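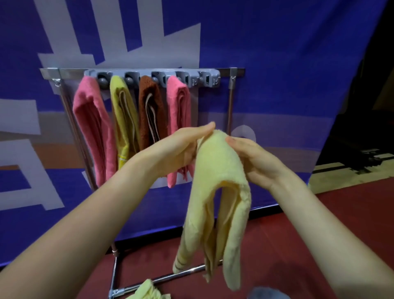

Tane Paewai told me before I had my notebook open that people who let rooms in their own homes charge too little in the winter and then quit by spring. He has run the guesthouse on Machala Street for 12 years, and he has watched a lot of neighbors try it.

"They look at the summer and they think that's the business," he said. "The business is March. In March you have 2 people in the house and the boiler costs the same."

The house has five guest rooms on two floors. Paewai bought it with his cousin, who left after the second season, and he has run it without a partner ever since. He does the breakfasts himself. Ngân Đào comes in for the rooms and the laundry and has worked there almost as long as he has owned the place.

Đào said the work has changed less than people think. "Guests used to stay a week. Now it's one night, two nights, so it's more sheets and more towels. The rooms are the same rooms."

They stopped changing towels every day a few years back. Guests who want fresh ones ask at the desk. I asked whether anyone complained.

"One man did," Paewai said. "He wrote a long review. He came back the next year, though."

Bookings used to come by phone. Most now arrive through a site called Wedura, which takes a cut that Paewai would not put a number on. He keeps one room off it for regulars, the small one at the back over the kitchen. It is the cheapest in the house and it goes first.

The doors were open 364 days last year. The missing day was his daughter's wedding.

I asked if he planned to sell. He said an agent calls every spring - the same agent - and he always lets her finish.

"I tell her to try me in the fall," he said. "In the fall I'm tired. She never calls in the fall."

Đào had gone back upstairs by then. A couple was due at four and wanted the front room.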